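Household Tips from Cluliritz Home Services

Can a Machine Tidy the Baking Shelf?

Readers regularly ask whether robots are ready to take over small kitchen chores. For sorting and putting away food coloring, the present position is mixed. Automated arms can be taught to pick up a bottle and set it down. Judging which bottle goes where, and whether its cap is tight, remains harder.

Sort Before You Store

Bottles of different sizes should be separated before any are put away. Large candy colors, such as a 2 oz violet, need a taller shelf than the small bottles. A bottle lying on its side is also a more difficult task for a machine than one standing up, as the arm must grip it, turn it and release it without tipping its neighbors.
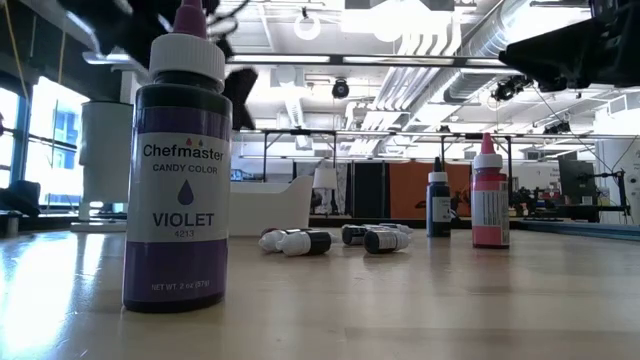 Abdel Hamid writes that he would gladly hand this chore to a machine, but only after it has learned to wipe the nozzles – his own violet has stained two shelves and a dish towel. Our advice is to wipe each tip with a damp paper towel before the cap goes on, and to keep candy colors apart from water-based colors. The two are not interchangeable in melted chocolate.

Give Every Bottle a Fixed Place

Fixed positions help people and machines alike. A low tray with raised ends keeps dropper bottles in a single row, and the cap colors can be read at a glance. Households with up to 12 colors will generally find that one or two trays are enough. Trays should be set well back from the edge of the counter.

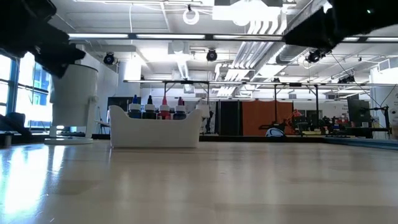 Check the Caps by Hand

Cap tightening should stay with a person for the time being. Too little force leaves a leak; too much can crack the cap. Store bottles upright, away from the stove and out of direct sun.

Before You Buy

The Markurel counter arm, priced at $3000, and the Dreletti model at $2000 are both offered for light kitchen work. Neither is supplied with a setting for small bottles. Cluliritz recommends asking for a demonstration with your own containers – including the sticky ones – and confirming the return period in writing. Our next review of kitchen machines is planned for June.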